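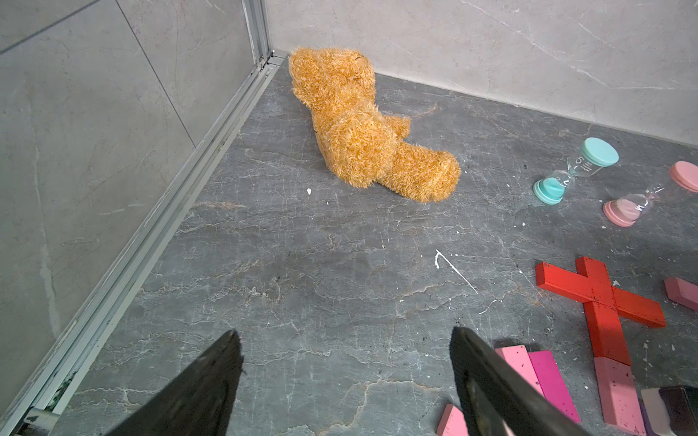 Ladcombe guest house - room safety check, family rooms and shared bathrooms
Done by: Rūta Lapiņa
Walked with: Uldis Pärn (first floor only)
Date: 1/6/25

Marks used: OK, FIX (must be done before next guests), WATCH (look again at next check), N/A.

1. Entrance and stairs

Handrail firm on both sides - OK
Stair edges visible in low light - WATCH
Comment: The strip on the top step is lifting at the left end. I pressed it back and it stayed, but the glue is old. Please order new strip, same width.
Night light on landing - OK
Nothing stored under the stairs - FIX
Comment: Two folding beds and a box of Nulovum brochures were there again. The beds can go to the laundry room. I don't know who wants the brochures.

2. Family room 2

Window opens no more than the limiter allows - OK
Blind cords tied up high - FIX
Comment: The cord hook on the right window is missing. The cord hangs down to the height of the cot. I made a knot for now, this is not a repair.
Wardrobe fixed to wall - OK
Sockets beside the beds - OK
Smoke alarm, test button - OK
Cot bars and screws - WATCH
Comment: One screw turned a little under my fingers. I tightened it. If it is loose also next time, the cot should not be used.

3. Family room 5

Window limiter - OK
Blind cords - OK
Wardrobe fixed to wall - FIX
Comment: The bracket is there but only one side has a screw. Uldis says the wall is soft in this place and needs a different plug. He has them at Pärn workshop and will bring.
Smoke alarm, test button - OK
Radiator cover - OK
Bunk ladder - OK
Comment: The Fekusport mat under the ladder is good and does not slide. I would like the same in room 7.

4. Family room 7

Window limiter - OK
Blind cords - N/A (curtains)
Wardrobe fixed to wall - OK
Smoke alarm, test button - FIX
Comment: Very weak sound. New battery put in and the sound is normal, but the alarm itself is past the date printed on it. Replace the whole unit.
Bunk ladder - OK, mat requested, see room 5

5. Bathrooms

Hot water at the basin - WATCH
Comment: 13 seconds until it is hot, and then it becomes too hot for small children. Mārtiņš Kivi was asked in November to turn down the mixing valve. I could not find a note that it was done.
Shower door moves freely, no chips in the glass - OK
Shower tray drain - OK
Floor grip near the shower - WATCH
Comment: The cleaner we use now leaves the floor a bit slippery if it is not rinsed two times. Tirta Liem has been told and will write it on the card inside the cupboard.
Lock can be opened from outside - OK upstairs, FIX downstairs
Comment: The slot in the downstairs lock is full of paint. I tried with a coin and with a screwdriver.
Cleaning products locked away - OK

6. Fire exit and papers

Back door opens without key - OK
Path outside clear - OK
Extinguisher, pin and seal - OK
Plan on the back of each room door - FIX
Comment: Room 5 still shows the old plan, with the exit through the kitchen. This is the most important thing on the list - please change it the same day.
First aid box - WATCH
Comment: Small plasters almost finished. Burn gel is in date.

To be signed when the FIX items are closed: Areti Kyriakidis
Copy to: Mārtiņš (valve, downstairs lock), Uldis (wardrobe bracket, cord hook, alarm)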